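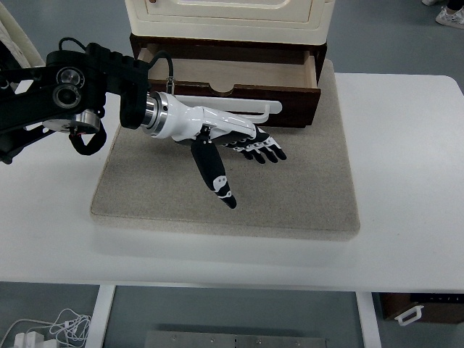
Robotics club: drawer task, autumn term

The Promley club has settled on the drawer task for its entry to the Sellico student round in April. Each team gets 15 attempts. An attempt counts if the drawer is opened and shut again within 70 seconds, with no help from the operator after the start signal.

Work so far has gone into the grip. The Herkitz controller now closes the fingers in two stages, and the approach path has been slowed near the cabinet. Thumb timing is still to be done — the present settings are in the shared folder under Ji, version 3. 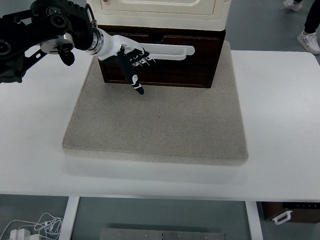

The hand at the left end of the drawer handle, index finger extended.

The next bench session is on Fri 2 October. Members who have not yet done the safety sheet should bring it signed. Log files go in the usual place, one per run.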